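Kashindye Code (bench manipulation)

The Kashindye Code, full title Kashindye Code of Practice for Shared Robot Benches, is a set of working rules for tabletop robot arms in rooms where people also sit and work. Voluntary. Not a standard in the legal sense, though often called one. First draft by Hamisi Mwakalinga, November, put out for comment at Peditstead. Current text dated December 4, 2021. 231 clauses, of which 18 are marked "must". The rest "should".

Background

Grew out of house rules at two sites, Peditstead and Clunen, which didn't agree with each other. Clunen measured keep-out distance from the table edge, Peditstead from the arm base. Visitors moving between the two got it wrong in both directions. Mwakalinga's draft dropped both and measures from the furthest point any part of the arm can reach, gripper included. Most of the early comments (308 received) were about this one change. Clunen objected, then adopted it anyway.

Scope

Covers one or two arms on a single table, handling light household and office items. Cable sorting is the reference task and most of the worked cases use it.
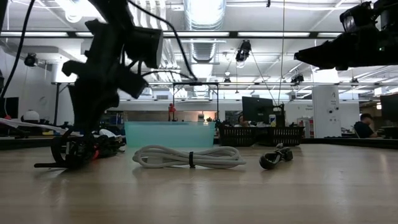 Does not cover mobile bases, anything with a blade or a heater fitted to the arm, or work where a person hands things straight to the gripper. That last one was in the first draft, taken out, and is supposed to come back as an annex. Industrial cells are out of scope and have their own rules, which take precedence where both could apply.

Floor and table

Floor marking is a "should". Tape is accepted, paint preferred for permanent set-ups. Clause 40 wants lines to be unbroken and a different colour from the floor. Supply leads to be kept out of walkways or covered. Loose leads on the table are allowed if they are part of the task, otherwise tied back. Arms must be fixed to a frame or to the table itself, never clamped to a loose board. Bins go where both arms can get at them without crossing, as far as teh table allows.

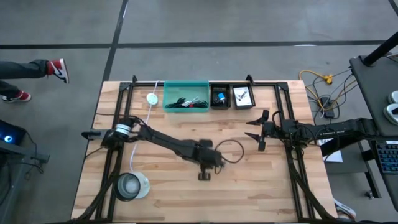

Two-arm bench with bins along the far edge and tape lines on the floor.

Two-arm rules

The longest section and the most argued over. Main points:

One stop control halts both arms. Separate stops allowed as well, not instead.
Only one arm in a shared bin at a time. The other waits clear of the rim.
Speed limit drops when the grippers are closer than a set gap. Gap is chosen by the site and written on the bench card.
Bundled cables to be gripped on the bundle, not by a trailing end.

Kedatton, a planning program used at Clunen, has the bin rule built in as a default. At Peditstead it is done by hand in the task script.

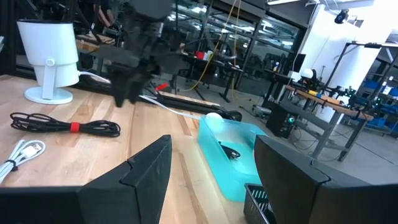 Cameras get a short section of their own. Wrist units must be fixed so they can't foul the fingers at full close, and their leads need enough slack for the whole range of the joint. Overhead units are treated as building fittings. Signs to be put up where cameras may record people passing by, even in the background.

Records

Each bench keeps a log: who ran it, what task, any stops. Unplanned stops get a line of explanation, one sentence is enough. Logs kept for a year. Peditstead reported 2315 entries in its first return, the majority of them routine starts and finishes. Clunen's return was late and used the old form, so the two have not been compared.

Criticism

Too long for small sites, is the usual complaint. The bench card was added as an answer to this, one side of paper with the "must" clauses only. Others say the speed rule is too vague to check, as each site picks its own gap. Also some overlap between the table and camera sections, which reapeat the same clause on leads with slightly different wording. Marked for correction in the next revision.

See also

Bench card
Keep-out distance
Clunen house rules (withdrawn)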